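The Hivthorpe Kitchen Letter
July: granola, the lazy way

Hello again, bakers and nibblers! The oven has been on far too much for this weather, and I have no regrets. This month it's all about the tray of granola I can't stop making.
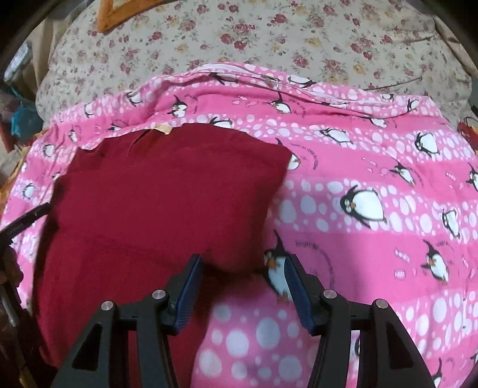
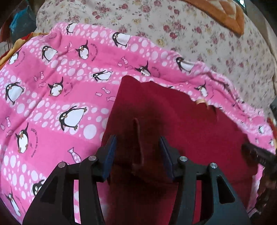
Granola is the most forgiving thing I bake. Stir 3 cups of rolled oats with a cup of chopped pecans, a good pinch of salt and a spoonful of cinnamon, then pour over half a cup of maple syrup and a third of a cup of oil. Spread it on a lined tray at 300°F and leave it for roughly 40 minutes, turning the tray once. Press it down with a spatula before it cools and you get those big clumps - the ones everybody picks out first. I like to eat mine under a blanket with a book, and a pink one covered in cartoon penguins is my idea of proper breakfast wear, even in July! Dried cherries go in at the end, once the tray is out.

It keeps for 3 weeks in a jar with a tight lid. Ours has never made it past 5 days.

Next month: pickled peaches, and the winner of the Pesine jam swap. Send your entries in by Tuesday, please - one jar each, labeled on the lid.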